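Chapter 8
Surface Finishes on Interior Timber

8.1 Scope of the chapter

Chapter 7 dealt with the drying and cutting of timber. The present chapter covers the finishes applied to it once it has been made into furniture, doors and floors. Three groups are treated: penetrating oils, film-forming finishes and waxes. Paints are left to Chapter 9. Exterior work is mentioned only where the same product is sold for both uses.

The reader should be able, by the end of section 8.6, to select a finish for a given duty, to estimate the quantity needed, and to recognise the common faults. Worked figures are given in the tables at the end of the chapter. The method of reading a gloss meter is repeated from Chapter 2 for those who have not used one.

8.2 Gloss, colour and grain

A finish changes the look of timber in two separate ways. It fills or wets the small hollows in the surface, so that less light is scattered, and the colour beneath looks deeper. It also forms an outer face of its own, which may be smooth or slightly rough. The first effect governs depth of colour. The second governs gloss.

Gloss is measured by directing a beam at the surface at a fixed angle and recording how much is returned at the matching angle. The scale is set so that a polished black glass standard reads close to 100. Readings from different angles should not be compared with each other, and the angle must be written beside every value.

A high gloss on a reddish-brown table will leave the grain visible as faint streaks, while curved parts such as a raised rim collect a highlight along the upper edge. 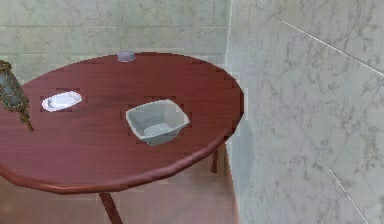
Source: Mansour Interiors Collection. Computer rendering.

Colour should be judged on a flat area and under the lighting in which the piece is to be used. A rim or moulding is a poor place to judge it, as the film tends to be thin on sharp edges and thick in hollows. Where a sample board is prepared, it should be cut from the same batch of timber and sanded with the same grade of paper as the finished work.

8.3 Film build

The thickness of a dry film depends on the wet thickness and on the solids content of the product. If the solids content by volume is known, the dry film thickness is found by multiplying the two. Thinning lowers the solids content and therefore the film build per coat, although it may improve flow.

Thick single coats are to be avoided. The outer skin hardens first and slows the escape of solvent from below, which leads to wrinkling or to a soft film. Two thin coats, with light sanding between them, give a more even result. Sanding dust must be removed before the next coat is applied.

The Prernitis trial, referred to at several points in this book, recorded 2,271 readings from finished panels kept indoors. Panels were stored flat, and each was measured along and across the grain. The full method is set out in Appendix B, together with the list of products used. The results for oil finishes were published separately and are not used here.

8.4 Finishes for floors

Floors differ from furniture in that wear is uneven. Traffic follows fixed routes between doorways and seating, and the gloss falls along these routes before it falls elsewhere. Grit carried on shoes is the main cause. A matt finish hides fine scratches better than a glossy one, but it may become shiny in patches where it is rubbed.

On a glossy boarded floor, the reflection of a ceiling light is a useful means of inspection. A smooth film gives a clear reflection, and a poorly levelled one gives a reflection with a broken outline. The inspector should move about the room so that the reflection crosses each board in turn.

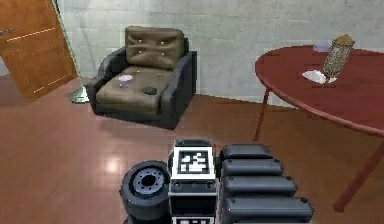

Should a floor be finished before or after the doors are hung?
The floor is normally finished after the doors are hung and trimmed, so that dust from planing the lower edge does not settle in the wet film. The doors should be kept still until the last coat has hardened.

Joints between boards need separate attention. Timber moves across the grain as the moisture in the air changes, and a hard film that bridges a joint may split. In some cases the film glues several boards together, and all the movement then appears as one wide gap. The Arance method, described in section 8.5, uses a flexible sealer as the first coat to limit this fault.

Waxed floors must be stripped before a film-forming finish is applied. Wax left in the joints will prevent the new coat from holding, and the failure will follow the lines of the boards.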